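Touching up flat wall paint without leaving a patch

2020-06-13
Filed under: interior finishes

Touch-up is the least documented part of interior painting. The can says to stir and apply. It doesn't say why the same paint from the same can dries to a visible rectangle on the wall it came from. These are my notes after a long run of test patches on drywall and plaster, mostly in flat and matte finishes.

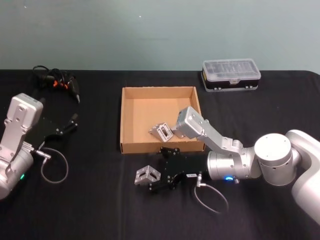
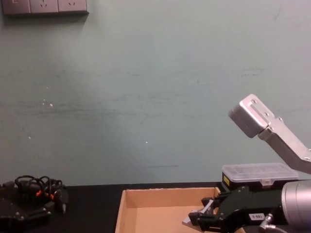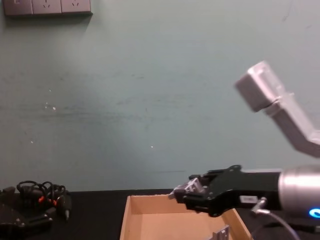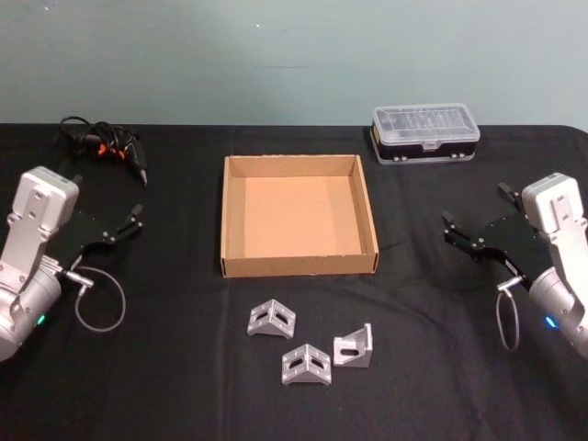 Why a patch shows

A touch-up can differ from the wall around it in color, sheen, and texture. The three get mixed up constantly, and the fix for one does nothing for the others.

Color is the one people suspect first. Wall paint drifts with age. Light bleaches some tints faster than others, and cooking or heating residue adds a yellow cast. Leftover paint in a sealed can drifts too, in its own direction. I have a can of Vusier interior flat, tint 3486, opened last October. The wall it was bought for gets direct sun, and a fresh patch now dries slightly darker than the area near the window and matches well behind the door.

Sheen is more often the real problem. To check, look at the patch straight on and then from a low angle along the wall. If it disappears straight on and comes back at the low angle, the color is fine and the sheen is off. A patch over bare filler goes dull because the filler pulls the binder out of the film. A patch over a well-sealed coat dries a little shinier than its surroundings, especially if the surroundings have been wiped down a few times.

Texture depends on the tool. A rolled wall has a fine stipple. A brush leaves ridges that run one way, and under side light they read as a lighter or darker shape even with perfect color.

Clean first

A good share of marks don't need paint. Gray scuffs from furniture and bags are usually deposits on top of the film. I start with a dry white eraser, then a damp cloth with one drop of dish soap, then a second cloth with plain water. Melamine sponges work, but they are a fine abrasive and will polish flat paint. The polished spot can't be cleaned off. It has to be painted over, and now the area is larger than the original scuff.

Long horizontal smudges at the height of a chair back are often burnished already. Cleaning lifts the dirt and leaves the shine. Those go straight onto the repaint list.

Small white specks are a different case. They tend to be chips down to primer, dried splatter from a ceiling job, or filler that was never painted. Run a fingernail across. A chip feels like a dip, splatter feels like a bump and may pop off. Filler feels level and slightly chalky.

Filling

For nail holes I use Kidix lightweight filler and a flexible blade. Press it in, scrape flush, leave it overnight. Lightweight filler shrinks very little, but it is soft, and it sands faster than the paint around it. A hard block prevents a dish forming. I sand with 800 grit by hand, which is finer than most instructions call for. Coarser paper cuts scratches into the old flat paint and those scratches catch the light later.

Keep filler off the surrounding wall. Any thin smear left on the stipple fills it in, and the smooth halo will be more visible than the hole was. A damp cloth wrapped over one fingertip takes the smear off while it is still soft.

Spot prime the filler only. A cotton swab is the right size for a nail hole. Skipping primer gives a dull dot every time, and a second coat of finish paint reduces it without removing it.

Applying the paint

Thin the paint slightly with water. I add 20 ml per liter for Vusier flat, measured with a syringe. More than that and the hiding power drops.

For a chip smaller than a pencil eraser, dab with a nearly dry artist's brush and stay inside the damage. For anything larger, use a mini roller with the same nap as the original job. Load it, roll most of the paint off on cardboard, then start in the center and lift off gradually toward the outside so there is no hard edge. Apply 2 thin coats with full drying between them. Do not judge the color until the next day. Acrylics go on lighter or darker than they finish, depending on the tint base.

Temperature matters more than I expected. A patch put on in a cold room dried visibly darker than one from the same jar put on in a warm room. I now wait until the room is near the temperature it was painted at, if I know it.

When the can is gone

Cut a chip from behind an outlet cover or inside a closet and have it scanned. The counter at Hadgu Paint & Supply will read a piece the size of a large coin. I have also tried the Vatudis handheld reader. It repeats well on satin, and on flat paint with heavy stipple the reading moves with the rotation of the device, so I take several and discard the outliers.

Even a good scan gives the color of that piece. Paint behind an outlet cover has been in the dark since it was applied, and the exposed wall has not.

Corner to corner

If the patch still shows after two attempts, stop. Each additional coat builds film thickness and raises the edge. Repaint the whole wall from one inside corner to the next and leave the adjoining walls alone. The light changes at a corner, and a small mismatch there is hard to see.

Store what is left in a small glass jar filled to the top, with the tint number and room written on the lid. Mine are in the hall closet, next to the mini rollers.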